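Bench notes, July, Beltgate unit

Second morning with the Floltia two-arm kit on trial. Their sheet says "ready for sorting out of the box". I'd like to know whose box. Setting up took 505 minutes across both of us, and 270 of those went on getting the two arms to agree where the middle of the table is.

Coloured cubes again today, on the brown cover. Cubes are the kindest thing you can ask a gripper to pick up, so I'm giving no marks for them yet. 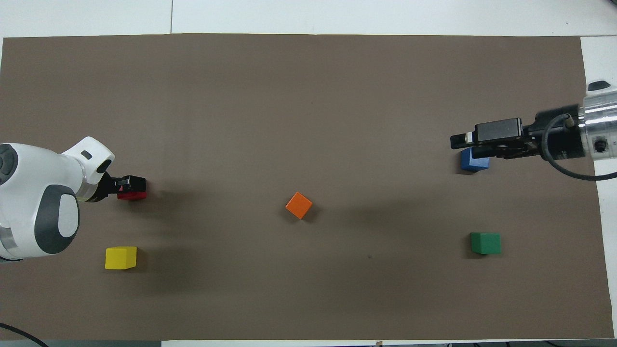
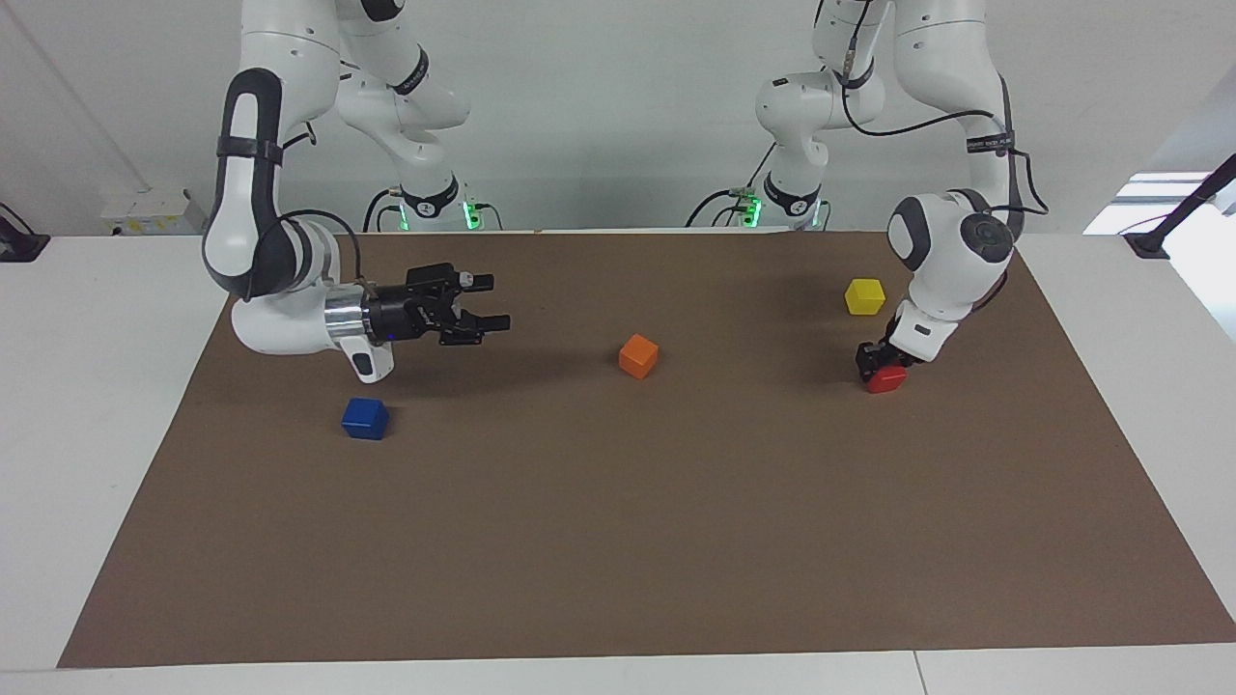 Brunner wants a yes or no before the loan ends. My list for the rep from Pivurstead:

- What does support cost after year one? The quote leaves it blank.
- Can we swap the fingers ourselves, or is that a call-out?
- Why does the planner make one arm wait when the other is well clear of it?
- Who pays for carriage if we send it back?

Iolo Probert thinks I'm being hard on it. He may be right about the arms, which seem decent enough. It's the software licence I don't trust: 2 seats, and 9 of us who'd need one.

To do: try our own parts, the bent brackets first. Log every stop.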